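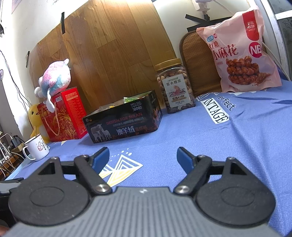 A mug with a thumbs-up on its side, on a blue cloth with letters and triangles.

Do snacks really need that much wrapping?

Bushra Shaikh has doubts. Snack makers say a wrapper keeps food fresh, and that part is fair. Leave a cracker out in damp June air and it goes soft, because it soaks up water. Plastic slows that down.

But shiny colors don't keep anything crunchy. They are there so you'll pick that snack over the one next to it. Ask yourself: would it taste any different in a plain bag?
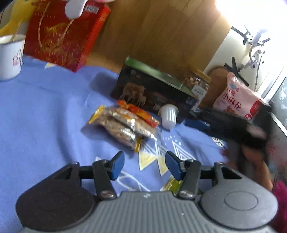 Wrapped snacks in a pile. Two have see-through wrapping.

A clear wrapper at least lets you check what you're getting. Even then, be a little suspicious. Clear plastic shows you the outside of a bar and tells you nothing about the sugar in it. For that, read the small print on the back.

48 shares | 6 comments

Related
Why does bread go hard and crackers go soft?
Who decides how big a snack is?
10 questions to ask a label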